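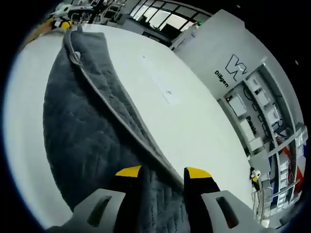

# Manta acolchoada Iturra, cinza-escuro

Manta de proteção e de uso geral, da linha Iturra da Sellovlow. O fabricante fala em "conforto de hotel". Nós vendemos mantas há tempo suficiente para desconfiar da frase, e preferimos dizer o que ela faz e o que não faz.

## O que se vê

O acolchoado tem costura em ondas que formam uma espécie de losango. A bainha é debruada num cinza mais claro, e no debrum vai costurada uma pequena alça de tecido. O contraste ajuda a achar a borda na hora de dobrar. Quem espera uma superfície lisa como a de um catálogo vai se decepcionar: a manta enruga.

## O que o fabricante promete

- **"Dobra-se sozinha."** Não dobra. Pelo debrum fica mais fácil de pegar, e só.
- **"Serve para qualquer cama."** O tamanho menor, Alley, cobre um sofá de 2 lugares. Para cama de casal, peça o Zurilora e meça antes.
- **"Não precisa passar."** Verdade, mas porque passar a ferro não é permitido.
- **"Alça multifuncional."** Pendura a manta num gancho. Não encontramos a segunda função.

## Medidas e cuidados

| | Alley | Zurilora |
|---|---|---|
| Uso sugerido | sofá, poltrona, banco traseiro | cama de casal |
| Largura dobrada | 42 cm | 90 cm |
| Alças | 2 | 3 |

Lavar à máquina em água fria, ciclo delicado, sem alvejante. Secar na horizontal. A embalagem diz que a secadora é "tolerada em baixa temperatura", o que nos parece um jeito curioso de não se comprometer. Deixe fora dela.

## Vale a pena?

Para forrar uma mesa na hora de embalar louça, cobrir o sofá onde o cachorro dorme ou proteger um móvel na mudança, sim. Como colcha de quarto de visitas, depende do gosto: a cor é séria e os pelos claros aparecem muito. A versão bege foi anunciada para setembro, e só vamos acreditar quando chegar ao depósito.

Trocas em até 90 dias, com a etiqueta e sem lavagem. O frete de devolução do Zurilora é por conta do comprador, então confira a tabela antes de fechar o pedido.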